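Why Gel Top Coat Lifts at the Free Edge

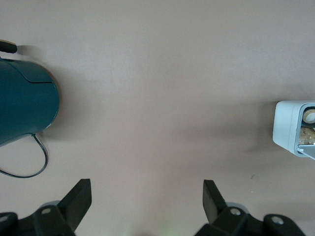 A teal electric kettle on a pinkish-beige tabletop.

Most complaints about gel polish concern the same few millimeters of nail. The color holds at the cuticle and across the center, then separates at the tip, usually within five days of application. Readers tend to blame the top coat. In most cases the fault is lower down.

A gel manicure is a stack of thin films. The base coat bonds to the nail plate, the color bonds to the base, and the top coat seals the surface. Each film shrinks slightly as it cures. Shrinkage pulls the material back from the perimeter, and the free edge has the least surface for the base coat to grip. A gap forms that is too small to see. Water gets in during washing, the nail swells, the cured gel does not swell with it, and the bond fails.

Capping the edge is the standard remedy. The brush is drawn along the tip of the nail so that each layer wraps over it. This works if the wrap is thin. A thick bead at the tip cures on the outside and stays soft beneath, and a soft bead peels sooner than an uncapped edge.

Three base coats were compared for this article: Plineo Rubber Base, Furkau Clear and Awad Bond. All were applied over the same preparation, which consisted of light buffing with a 200 grit file, a lint-free wipe and one coat of dehydrator. The color was a mid-tone gray creme in 2 coats. The lamp was the same throughout.

Plineo is the thickest of the group and levels slowly. It flexes with the nail and suits people whose nails bend. Applied in one heavy coat it pooled at the sidewalls and wrinkled during curing. Two thin coats solved this.

Furkau is closer to water in consistency. It runs into the cuticle area if the nail is held at an angle for more than a few seconds, so the hand should be kept flat and each finger cured separately. Its edge wear was the best of the three on short nails. On longer nails it cracked across the stress point before it lifted.

Awad sits between them. The brush is too wide for a small nail, and the bottle neck collects product that hardens near a window. Wear was even, with slight lifting at both thumbs.

Lamp position matters more than wattage figures suggest. The thumb rests on its side in most lamps and gets less light than the fingers. Curing both thumbs separately, pads down and flat, removed most of the difference between thumb and finger wear. The Tristetano lamp used here has a removable floor plate, which makes this easier, although the plate rattles.

Oil should wait until the top coat has been cured and wiped. Cuticle oil applied between layers will end the manicure early - so will touching the nail after dehydrator. If a tip does lift, file the loose section back to sound gel and reseal it. Do not glue it down. Trapped moisture under a sealed lift can discolor the plate, and the affected gel should come off.

2,182 shares | 5 comments

Comments

Capping with a thin coat fixed it for me. I had been putting a huge blob on the tip.

Did you try the Furkau over a builder gel? Mine cracks in the same spot every time.

The Awad brush is terrible. I trim mine with nail scissors.

Doing thumbs separately takes forever but yes, it helps.

Would like to see the same test with a dark red. Gray hides a lot.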